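**Meinecke Over-Sink Drying Rack, 62 cm**

Stock code 2434. In the warehouse at Handthorpe and ready to go.

Most dish racks are designed by people who own four matching plates and a wine glass. The Meinecke is for everybody else. It sits across the sink, drips into the sink, and leaves your bench free for the mail, the fruit bowl and whatever the kids brought home from school.

We've sold it since it was called the Okix and came in a box with the wrong screws. The screws are now correct. The name changed when Meinecke bought the tooling, and apart from nicer feet and a less alarming instruction sheet, it's the same rack.

### What you get

- One main frame, powder-coated steel, in white or charcoal
- Two adjustable legs with rubber feet
- A cutlery cup with a removable base
- Four Clillix side hooks
- A hex key, to join the others in the drawer

The frame is 62 cm long and spans most single-bowl sinks. Measure the outside edges of yours before ordering, including the lip. Pao-chu Kwok, who handles our returns, would like that sentence printed larger, but we've spent the budget on feet.

### Fitting it

Stand the legs either side of the sink, drop the frame on and tighten the two bolts by hand. Check that the tap still swings. If it doesn't, turn the frame end for end, as the open side is meant to go around the tap. Then give the bolts a last half turn with the hex key.

Total time is ten minutes, or a good part of a Sunday if two adults are helping.

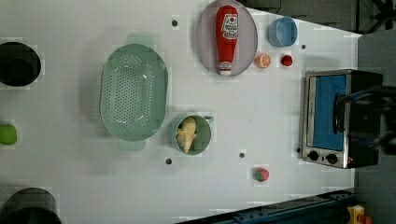
The wires are spaced wide enough for stoneware bowls, the heavy ones that lean on each other like men outside a pub. Thin saucers can slip between them if you put them in at the shallow end, so use the deep end for those. Frying pans do best upside down across the top rail. The hooks take mugs, small sieves and measuring cups, and will hold a wet tea towel if you've run out of oven door.

### Looking after it

Wipe it down with warm soapy water once a week. The cutlery cup's base pops out from underneath, and you'll want to pop it out more often than you'd think. Don't use steel wool on the coating. Bleach won't hurt the frame but it will turn the rubber feet a sad colour, and we can't replace feet that have been through that.

Custódio Sequeira in our workshop has had a charcoal one over his own sink for years. He reports one chip, caused by a cast iron pan and, he says, his brother-in-law.

### Spare parts

Feet, hooks and cutlery cups are sold separately, and the parts from the old Okix fit the current rack. Replacement hooks are listed under stock code 552. Please quote the colour when you order or you'll get white. The bolts are a standard size and any hardware store will have them, probably cheaper than we do. 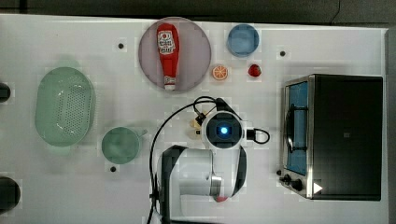 **Will it fit over a double sink?**

Only if you're happy to have it cover one bowl, with a leg standing on the divider. The divider needs to be flat and at least as wide as the foot. For a full double span you'd want a longer rack, and we don't stock one yet.

### Delivery

Orders leave Handthorpe on weekdays. The rack travels flat in a long, thin carton that couriers like to stand on its end behind your bin, so have a look there before you ring us.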